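Notebook, packaging bench
08/02/2021
Entry by Gizella Kiss

Subject: drawer boxes, pull of the tray

Today I continued with the drawer boxes for the Plendis order. Last week Mervyn wrote in this notebook that the tray "goes heavy at the end", and I wanted to know what he means by heavy and where is the end. I took box 51 from the shelf and opened and closed it by hand many times before I measured anything. I think he is right, but for me the heavy place is earlier, in the first part of the pull.

Lorraine asked that we work on the oak-colored table upstairs and not on the white ones. The reason is the surface. On the white tables the box slides together with the tray and you must hold the sleeve with the other hand, which spoils the reading. The flowers can stay at the far end, they do not disturb.

What I noted for box 51:

The sleeve is black and matte and it shows every finger. The yellow tray is a good choice, because one sees from far how much it is open. The small tab is at the right corner, and so everybody pulls from the right. Then the tray turns a little in the sleeve and rubs on the left wall. I believe this is the whole story of the "heavy" feeling, but I must check it with a pull from the middle.

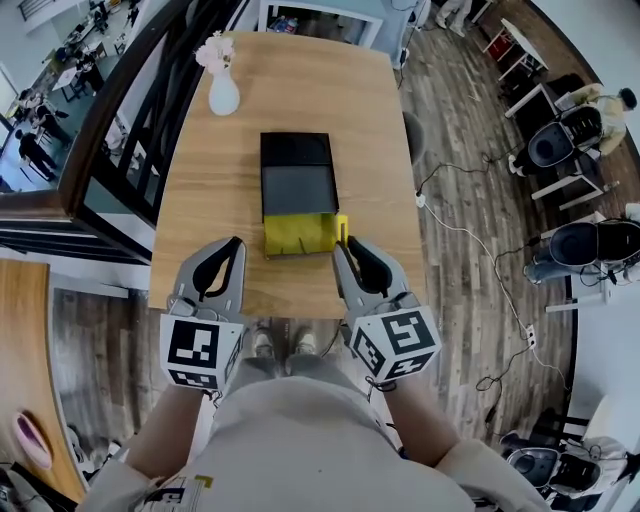
Pull from the middle

I put a loop of tape on the front of the tray, in the center, and hooked the spring gauge in it. With the loop the tray comes straight and I do not feel the rubbing. From the tab the gauge jumps at the start, then it goes down, then it is calm until the stop. I repeated both ways until the numbers were boring. They are in the table on the shared drive, file 574, second sheet. Please do not sort this sheet, the order of the rows is the order of the pulls.

Closing is easier than opening in all cases. I did not expect this and I have no explanation yet. Perhaps the air goes out better than it comes in – Ismael will laugh, but he also has no better idea.

Problem with the tape

The tape leaves a dull mark on the yellow. I cleaned it with a soft cloth and a little water and the mark became smaller, it did not disappear. So box 51 cannot go back to the customer samples. I wrote "bench only" on its bottom with pencil. Beverley, if you need a clean one for the Istitach visit, take box 50, I did not touch it.

To do

Ask Mottram if they can move the tab to the center, or put 2 tabs, one on each side. I prefer the center.

Ask also for the thickness of the sleeve wall. The drawing says one value and my caliper says another, and I measured only at the opening, where the edge is maybe pressed.

Repeat the pull with something inside the tray. All of today was with an empty tray, and a loaded tray will sit lower and rub on the bottom as well. Ismael has the small weights.

Mervyn, please write next to your remark which box you had. It is not in the notebook and I looked on three pages.

The gauge is back in its case, second drawer.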